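仿真抓取任务的场景验收规范(操作步骤)

适用范围:Viltura 项目桌面抓取类仿真任务。编写:Štefánia Sokol。修订日期:2025年3月6日。2月版同时作废。

一、场景搭建

1. 从 Tillgate 资产库载入房间和桌子,不得自行缩放模型。
2. 桌面物体之间须留出间距,罐体类物体不得与箱体接触。
3. 机座位置固定后再摆放物体。顺序颠倒的,须重新做碰撞检查。
4. 只设一个主光源。阴影边缘出现锯齿属渲染精度问题,不判为不合格,但须在记录中注明。 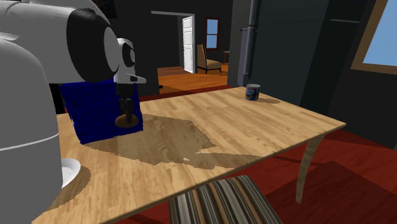

图1 全景视角:机械臂、深蓝色箱体与桌面后侧的罐体

二、抓取姿态检查

5. 切换到夹爪近景视角,确认目标物体位于两指之间,轮廓未被完全遮挡。
6. 长椭圆形物体(如土豆)可竖直夹持。检查指尖与物体侧面是否互相穿透,穿透即判不合格。
7. 夹持后保持5秒再读取接触力,不得取闭合瞬间的峰值。
8. 物体表面贴图有拉伸或重复的,填入“外观”栏,不影响姿态判定。

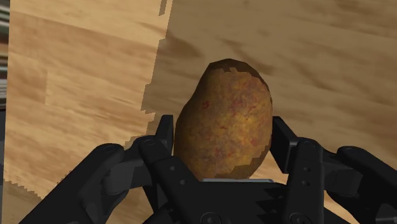 三、记录与提交

9. 每个任务最多保存1,000条轨迹,超出部分另建批次。
10. 文件名依次写任务号、批次号、随机种子,中间用下划线连接。例:112_37_5。
11. 两个视角的时间戳必须对齐。未对齐的轨迹整条剔除,不得插值补帧。
12. 不合格轨迹移入 Barrientos 目录,保留原始参数,不得覆盖。
13. 复核人与搭建人不得为同一人。复核通过后,由复核人提交至 Postemgate 服务器。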